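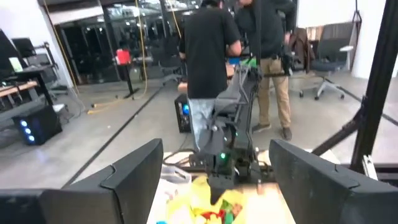
The Presden worktable is a plain, standing-height table for packing, sorting and light assembly. It comes with a light wooden top and one of two leg sets, fixed or adjustable. The top is left without a rim on all sides, so bags and cables can run over the edge wherever you need them. Most of our customers use it for small mixed goods, the sort of work where a crumpled yellow bag of red and green items ends up next to a translucent white one and both need to stay easy to tell apart. The pale surface helps with that. Dark cables show up well on it too.

## Top

The top is sanded and finished with a clear matte oil. It can be wiped with a damp cloth. Do not use scouring pads or anything with bleach – the oil will lift and leave a dull patch. Light scratches can be sanded out by hand and oiled again. One tin of Kusto oil is packed with every table and is enough for 3 coats.

Hot tools should go on a mat. Clamps are fine along any edge, but put a scrap of card under the jaw.

## Legs

Fixed legs are the standard choice and suit most concrete floors. The adjustable set (Corka) has screw feet for uneven floors and is the one to order if your room slopes to a drain. Both sets bolt on from underneath with the same 6 mm key, included.

Assembly takes two people. Lay the top face down on a blanket, bolt the legs on loosely, turn the table over, then tighten.

## Ordering

- Order number: 471, fixed legs
- Order number: 471-C, Corka legs
- Spare oil: sold singly
- Lower shelf: fits either leg set, ordered separately

Tables are made to order at the Jurić workshop and go out on Friday. Orders placed in June may take over two weeks, as the workshop closes for part of the month. Delivery is to the door only. If you need the table carried up stairs, say so when you order.

Questions about sizes and cutouts go to Ankica Dumitrescu. For spare bolts, feet or a replacement top, write to Arben Milošević and include the number stamped under the left rear corner.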